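Início | Cozinha | Casa | Manutenção | Contato

Imprimir | Enviar por e-mail

Como cuidar de uma bancada de mármore branco na cozinha

Texto: Mirta Urrutia
Feb 26, 2024

O mármore branco aguenta bem o uso diário, desde que se saiba o que ele não tolera. É uma pedra calcária, e por isso reage com ácidos: limão, vinagre, vinho, molho de tomate, refrigerante e boa parte dos desincrustantes vendidos para banheiro. O contato deixa uma marca fosca, que muita gente confunde com mancha. As duas coisas têm tratamento diferente, e convém separá-las antes de comprar qualquer produto.

Este roteiro serve para bancadas polidas e levigadas, já instaladas. Para pedra com trinca passante ou emenda aberta, chame um marmorista.

O que separar

- Detergente neutro
- Dois panos de microfibra e um pano de algodão velho, sem tinta que solte
- Esponja macia, sem o lado verde
- Bicarbonato de sódio
- Água oxigenada 10 volumes
- Filme plástico e fita crepe
- Espátula de plástico
- Impermeabilizante à base de água, próprio para mármore
- Luvas

Quem for impermeabilizar a bancada inteira deve medir a área antes. Na minha cozinha, na Vallcombe, um frasco de 499 ml deu para duas demãos e ainda sobrou para o peitoril da janela.

Limpeza de todo dia

Tire as migalhas com pano seco. Areia e sal riscam o polimento quando são arrastados com pano molhado. Depois dilua uma colher de chá de detergente neutro em um litro de água morna, torça bem o pano e passe sem esfregar. Enxágue o pano, passe outra vez só com água e seque com a segunda microfibra.

A secagem é a etapa que mais se pula. Água parada deixa um halo esbranquiçado em volta da torneira e na base do escorredor, e esse depósito não deve ser tirado com vinagre. Use a espátula de plástico quase deitada, com a pedra molhada, e termine com detergente.

Não use saponáceo, palha de aço, água sanitária, amoníaco nem multiuso com limão no rótulo.

Mancha ou marca de ácido?

Passe o dedo e olhe a superfície de lado, contra a luz da janela. Se a cor está normal e o brilho sumiu, é marca de ácido. Se o brilho continua e a cor escureceu ou amarelou, é mancha. Pode haver as duas no mesmo lugar, como acontece com vinho tinto. Nesse caso trate primeiro a mancha.

Os veios cinza finos fazem parte da pedra e não clareiam com produto nenhum. Já atendi leitor que passou uma tarde inteira esfregando um veio.

Cataplasma para manchas

1. Limpe e seque a área. Molhe uma faixa de um dedo em volta da mancha com água limpa.

2. Para café, chá, vinho ou fruta, misture bicarbonato com água oxigenada até ficar com a consistência de pasta de dente. Para óleo e manteiga, faça a pasta com bicarbonato e água e acrescente algumas gotas de detergente.

3. Teste num canto escondido, por exemplo atrás da torneira. Espere 40 minutos, retire e deixe secar antes de avaliar.

4. Aplique meio centímetro de pasta, passando um pouco da borda da mancha.

5. Cubra com filme plástico, prenda com fita crepe e faça alguns furos com um palito.

6. Deixe de um dia para o outro. Retire o filme e espere a pasta secar por completo. É nessa secagem que a sujeira sobe para fora da pedra.

7. Solte com a espátula, limpe com pano úmido e seque.

Manchas antigas de óleo pedem três ou quatro aplicações. Se depois da segunda nada mudou, troque a receita antes de insistir. Manchas de ferrugem, como as que ficam sob latas e esponjas de aço, não saem com este método e precisam de produto específico para pedra calcária.

Marca de ácido

Em acabamento levigado, marcas leves diminuem com pó de polimento para mármore, aplicado com pano úmido em movimentos circulares. Siga o tempo indicado na embalagem e pare para conferir a cada passada. Em acabamento polido o pó também funciona, mas exige mais paciência e às vezes deixa um ponto mais brilhante que o resto. Marcas que se sentem com a unha são serviço para polimento profissional. O último orçamento que recebi, da Protitz, foi de 1,120 reais pela bancada e pela ilha, com deslocamento incluído.

Impermeabilizar

O impermeabilizante reduz a absorção e dá tempo de limpar o que caiu. Ele não impede a marca de ácido. Para saber se a pedra precisa dele, pingue uma colher de água num ponto seco e espere 15 minutos. Se a pedra escureceu embaixo da gota, está na hora.

Limpe a bancada na véspera e deixe secar a noite toda. Espalhe uma camada fina com pano de algodão, um trecho de cada vez, começando pelo fundo. Espere o tempo do rótulo e retire todo o excesso antes que ele seque, ou vai ficar uma película pegajosa. Repita a segunda demão conforme o fabricante e não use a bancada por 24 horas. Eu refaço a minha todo mês de August, aproveitando o tempo seco.

Eletrodomésticos, vasos e mantimentos

O que fica sempre no mesmo lugar também marca. Torradeiras e cafeteiras devem ser levantadas para limpar embaixo, nunca arrastadas. Confira se os pés de borracha estão inteiros; borracha escura ressecada pode manchar pedra clara. Migalha de pão com manteiga embaixo da torradeira é causa comum de mancha amarelada.

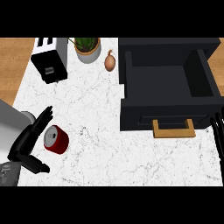 Bancada de mármore branco com torradeira, vaso de planta e uma cebola.

Vasos precisam de prato, e o prato precisa de feltro ou cortiça. Regue na pia, deixe escorrer e só então devolva. Barro sem esmalte transpira e deixa um anel na pedra mesmo sem vazamento.

Cebola inteira, com casca seca, não causa problema. Cortada, deve ir para a tábua, assim como tomate, abacaxi e frutas cítricas. Garrafas de azeite e de vinagre ficam melhor numa bandeja com borda.

Panelas saídas do fogo vão sobre descanso. O mármore suporta calor moderado, mas o choque térmico pode abrir fissura perto do recorte do cooktop, onde a pedra é mais estreita.

Perguntas de leitores

Ryota Shibata escreveu perguntando se pode usar cera de carro. Não recomendo. A cera dá brilho por algumas semanas, amarela e depois precisa ser removida com solvente.

Outra dúvida frequente é sobre álcool. Um pano com álcool comum bem diluído, de vez em quando, não ataca o mármore, mas alguns impermeabilizantes perdem efeito com o uso repetido. Consulte o rótulo do seu.

Imprimir | Enviar por e-mail

Anterior: Rejunte de pia | Próximo: Tábuas de madeira | Voltar ao início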